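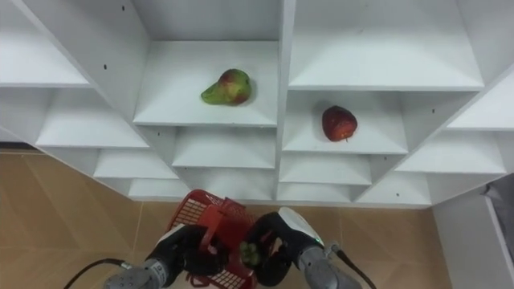 Sports Equipment Workshop, Unit 3: Paddles and their repair
Tutor: Ingrid Whitlock

Before the session, read the Hasbridge sheet on glues and bring a paddle you don't mind sanding.

Parts of a paddle
The grip, the shaft and the blade. On a canoe paddle the grip is at the top of the shaft. A kayak paddle has a blade at each end and is held by the shaft itself.

Choosing wood
Ash is strong but heavy. Spruce is light and dents easily, so it is often given a harder edge. Look for straight grain along the whole shaft. A knot near the throat, where the shaft meets the blade, is a reason to reject the piece.

Weight
Our Trelten practice paddle weighs 700 grams. Removing 156 grams from it took Innes Skinner nearly a full term, mostly from the blade. Weigh yours before you start and write the figure on your job card.

Refinishing
1. Wash off salt and mud and let the wood dry indoors.
2. Sand with the grain. Finish with 300 grit.
3. Wipe off the dust with a damp cloth and leave to dry.
4. Apply thin coats of varnish to the blade and shaft. Oil the grip instead, as varnish can cause blisters.

Splits in the blade
Short splits can be glued and clamped. Longer ones need a patch of glass cloth on both faces, covered in the November session.

Job cards go in the tray by the door.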